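Landov Tightens Protection Rules for Senior Officials After Security Review

December 2022 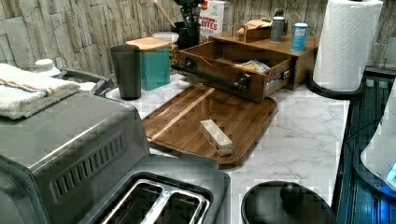
New Measures Take Effect at Official Residences

The government of Landov has approved a revised set of protection rules for cabinet members and other senior officials, the Office of Protective Services said in a statement. The rules change the way officers are assigned, how official residences are guarded and how visits to public events are cleared in advance.

The office said the changes follow an internal review that began in April. The review looked at staffing, training records and the way information is passed between the protection branch and the district police. Its full text will not be made public, but a summary has been sent to members of the legislature.

Under the new rules, every official who receives full-time protection will be placed in one of five categories. The category decides the number of officers on duty, the type of vehicle used and whether a guard post is kept at the official's home overnight. Until now, these decisions were made case by case by the head of the protection branch, often on the advice of the official's own staff.

"The purpose of these rules is to make sure that decisions are based on the level of risk and are recorded in the same way for every person," said Kiri Ellery, director of the Office of Protective Services. "An official's title will be considered, but it will not decide the matter."

Ellery declined to say which officials had been placed in the highest category. She said that each person covered by the rules had been told of the decision in writing and had 30 days to ask for it to be looked at again. Protection already in place will continue while a request is being considered.

Residences and Travel

The office confirmed that officers have been moved to the official residences in the Garnadis district, where several cabinet members live. Work on the entrance gates there is expected to continue through the winter. Residents of nearby streets have been told that parking will be limited on both sides of the main road while the work is under way.

Visitors to the residences will have to be registered with the guard post before they arrive. Delivery drivers, repair crews and household staff are covered by the same requirement. Household staff who already hold a pass may go on using it until it expires - new passes will be issued by the protection branch only, and no longer by the individual ministries.

The rules for travel within the country have also been changed. Ministries must now send travel plans to the protection branch at least two working days before departure. Shorter notice will be accepted in an emergency, but the reason must be given in writing by a senior member of the ministry's staff. Officials may still make private trips without an escort if they are in one of the lower categories and have informed the branch.

Role of the District Police

District police forces will keep their present duties at public events, including crowd control and the closing of roads. They will, however, take instructions from a single protection officer named for each event. The review found that officers at the scene had sometimes received separate instructions from the ministry, the district commander and the protection branch.

Brodie Tautahi, deputy commander of the Garnadis district police, said his force had been consulted and supported the change. He added that some practical questions remained open, including who will pay for overtime when an event runs longer than planned.

"We have asked for a written answer on costs before the spring," Tautahi said. "Our officers will carry out the duties they are given, and we want the budget to reflect that."

Joint training for district officers and members of the protection branch will be held at the police training center in Mimov. The first course will cover radio procedures, escort driving and the handling of restricted information. District commanders have been asked to send the names of officers who are to attend.

Response in the Legislature

Members of the legislature's public safety panel gave the rules a mixed reception. Several members welcomed the written categories but asked why the legislature had received only a summary of the review. The panel has requested a closed session with the director, and the office said that she would attend.

Other members raised the question of former officials, who are not covered by the rules. Protection for former cabinet members is governed by a separate order, and it ends five years after they leave office unless an extension is granted. The office said that order remains in force and that no change to it is being considered at present.

The protection branch will report to the director on the new rules every three months during the first year. Requests for information from the public should be sent in writing to the Office of Protective Services.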